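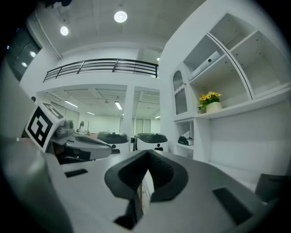 Dark gray pad with a deep notch, on a light gray body

Which book for a first quilted cushion?

Jovita Tapia
November 26, 2019

Hello everybody. I am sewing for 3 years, mostly bags and curtains, and now I would like to make quilted cushions for my sister. I borrowed the Torine book from the library. The photographs are very beautiful, but the directions give the sizes without saying if the seam allowance is included. My first block came out smaller than in the book, and the cushion form does not want to go inside. Is this my mistake, or is the book written like this? I would also accept advice for another book, if it has full-size templates. I don't want to enlarge pages at the copy shop again.

Landum
Seam allowance is in the introduction, I think page 12 or so. Read it again.

Esquivel
I have this same book, and I was confused too. The cutting list includes a quarter inch on every side, but the drawings show the finished size. If you cut from the drawings, your block will be too small. So cut only from the list and use the drawings to see the order of the pieces.

For the form, please measure it from seam to seam with the tape flat. I make my cover one inch smaller than the form for a full cushion, but with thick batting I make it the same size, or closing the zipper is a fight.

About another book: I learned with an old one from a secondhand shop, it has almost 70 patterns and the templates are on a folded sheet at the back. Trace them on baking paper and do not cut the sheet, as they are printed on both sides. Sorry, the cover is missing from my copy and I cannot give you the title. I will look inside for the publisher.

Clilerov
Agree with the cutting list. Before you buy anything, ask at your library if they can order from another branch. Mine did it for me in April and I paid nothing. Also you can save the small block, sew a 2 inch border around it and trim to size.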